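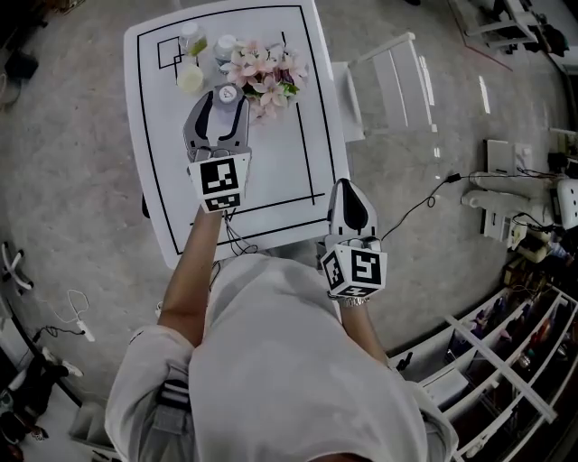

桌子另一头:假花、几个瓶瓶罐罐,还有靠右边的那把白椅子

首页 > 邮件列表 > 桌面与收纳 > 2019年1月
2019年1月
发信人:Halfdan Vigfúsdóttir
主题:回复:白方桌上的小东西到底怎么摆

大家好,Jaqueline 好!

你那封信我看了两遍,先原样引在下面,免得后来的人找不到上下文:

> Jaqueline Manríquez 写道:
>
> 各位,求助。我刚搬进新工作间,买了一张白色方桌,打算一半拿来做手工,一半放平时用的小瓶子(护手霜、喷雾、装珠子的小罐这些)。结果东西一放上去就满桌跑,每次要裁纸都得先花半天把瓶子挪开,裁完又懒得挪回去。
>
> 我想问三件事:
> 一、桌面要不要分区?用胶带还是用托盘?
> 二、小瓶子是放前面顺手,还是放后面整齐?
> 三、花到底能不能放工作桌上?我妈说放了有生气,我老公说放了碍事。
>
> 另外 Citance 的那种分格盘有人用过吗?要 326 块,我有点下不了手。
>
> Jaqueline

好,我一条一条说,想到哪儿说到哪儿,啰嗦的地方你们跳过去就行。

先说分区。我是坚定的画线派!托盘我用过两年,缺点是它有边,胳膊肘老是磕在上面,而且托盘底下最会藏灰。最上面那张照片里的桌子就有黑线,沿着桌边一圈粗的,右半边还有一条竖的,左上角另外有两个叠在一起的小方框。白桌面配黑线,特别醒目,东西有没有越界一眼就知道。我自己家里那张也是照这个思路弄的:竖线左边干活,右边放暂时不用的。小方框我用来放每天都要拿的剪刀和尺子,用完就回框里,一个月以后手会自己记住位置,真的。

胶带的话,别买太便宜的。我第一次贴的那卷夏天一热就往外渗胶,擦桌子的抹布都粘住了,最后拿酒精一点一点蹭,蹭了一晚上。后来换成 Keser 的哑光黑胶带,贴到现在边角还没翘。贴之前桌面要擦干净,拿长尺比着铅笔先画一道浅线,贴完用卡片从中间往两头刮。拐角别折,剪断了重新起头,两段叠一点点就好。

第二个问题,瓶子放前还是放后。我投“放后”一票。照片里也是这样,带白盖的透明瓶在最远那头,小的那个里面是浅绿色的,旁边还有个矮矮圆圆的浅黄色小罐,都离人远远的,中间留给手。你看往中间伸的那只手,前面就一个白色的小圆筒罐子,这就够了。我的规矩是“手边只留一件”:正在用的那一件放中间,用完推回去,再拿下一件。听起来很死板,可是做珠子的时候你就知道好处了,我以前三四个罐子全开着盖摆在面前,袖子一带,四百颗米珠满地滚……(对,正好是新开封的 400 颗装,我后来在沙发底下还捡到过。)

说到袖子,顺便提醒一句,冬天穿宽松的卫衣做手工,袖口记得往上撸一撸。我那次闯祸就是袖口太大。

放后面也有讲究,高的往后,矮的往前,不然矮罐子永远被挡住,过几个月你会以为自己弄丢了,又去买一个新的。浅黄的那种小罐我就买重过,现在家里有三个,谁要可以送。透明瓶子最好也贴个标签,颜色差不多的东西倒出来之前都长一个样。

第三,花。你妈和你老公都有道理,哈哈。我的意见是能放,放正后方,别放两侧。两侧是胳膊活动的地方,放花一定会扫到。照片里那束粉色的假花带着绿叶子,就在最远那头的中间,抬头能看见,又不碍手。另外工作桌上我也赞成用假花,不用换水,桌上有纸的人都懂。缺点是积灰,我隔一阵子拿吹风机开冷风吹一遍,花瓣缝里再用旧毛笔扫扫,就行了。

椅子你没问,可我还是要讲。方桌的椅子别总放正面!我喜欢放在右侧,半塞进桌子底下,站着干活的时候完全不挡,累了一拉就能坐。靠背选一条一条镂空的那种,看着轻,搭件外套也方便。地毯的话,浅灰带点杂色的最耐脏,可是掉了珠子也最难找,这个你自己权衡。

最后是 Citance 的分格盘。我借邻居的用过一个礼拜,格子偏浅,放回形针、纽扣可以,放瓶子会倒,所以 326 我是不会掏的。Þorgeirsson 有一款素的木盘,200 块,深一点,不分格,自己拿纸板隔一下就能用。要是你只想先试试,拿鞋盒盖子顶一个月也行,看看自己到底需要几格再买。Flatness 的论坛上还有人发过纸板隔断的图样,可以按自己的盘子改尺寸,我回头找到了转给你。

你那张桌子多大?是靠墙还是放在屋子中间?靠墙的话我上面说的“往后放”可以再往后一点,贴着墙,甚至钉一条窄窄的隔板。放中间的话,后面那排瓶子要当心从对面被人碰下去,尤其是家里有小孩或者猫。发个尺寸来,我帮你画个草图。

还有,画线之前先用两三天再说,别一拿到桌子就贴。我第一次贴得太急,竖线太靠左,裁大纸老压在线上,只好撕了重来。

祝顺手!
Halfdan

联系列表管理员 | © 桌面与收纳邮件列表 | 返回顶部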